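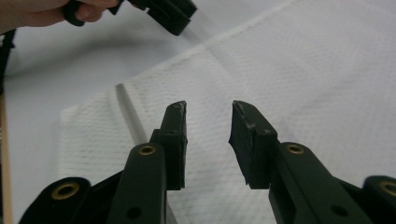 Figure 2.1 A paper towel with a textured surface, on a pale tabletop.

Chapter 2
Paper, Cloth and the Wiping of Tables

I came to this subject through a spill. I was in my first January at Troreswood, working the lunch shift in the staff kitchen, and somebody's beetroot soup went over the edge of the counter and down the front of the cutlery drawers. I grabbed the closest thing (a good linen tea towel, sorry Mum) and made a pink mess about twice the size of the one I'd started with. Amparo Huamán, who ran the place, handed me a wad of paper towel and told me to put it down flat and leave it alone. I've been doing it her way ever since!

So this chapter is about the humble towel, both kinds, and we'll start with paper. Run your thumb over a sheet and you'll feel the bumps. They're pressed in while the paper is being made, and they leave little pockets between the fibres where liquid can sit. Printer paper has fibres too, of course, but they're packed down hard and treated so the ink doesn't wander, so it makes a pretty hopeless mop. Try it with a teaspoon of water and a scrap from the recycling bin, and you'll see what I mean.

Cloth works on the same idea, with the bonus that you can wring it out and go again. The catch is what else comes along for the ride. A damp dishcloth left scrunched beside the sink is a lovely home for bacteria, so in my kitchen paper gets the raw chicken juice and cloth gets the toast crumbs. When I kept a tally at Troreswood we went through 566 sheets in one month, and I'd guess about 200 of those were used on a dribble of tea that a cloth could have handled. We'll come back to that tally in the section on waste.

Before you read on, have a go at this at home. Fold one sheet in quarters, leave a second one flat, and lay each over a tablespoon of cold water on a tray. Wait a minute, lift them both, and look at what's left behind. Jot down which colour and brand of towel you used as well, as you'll want your notes again when we get to plies in Section 2.2.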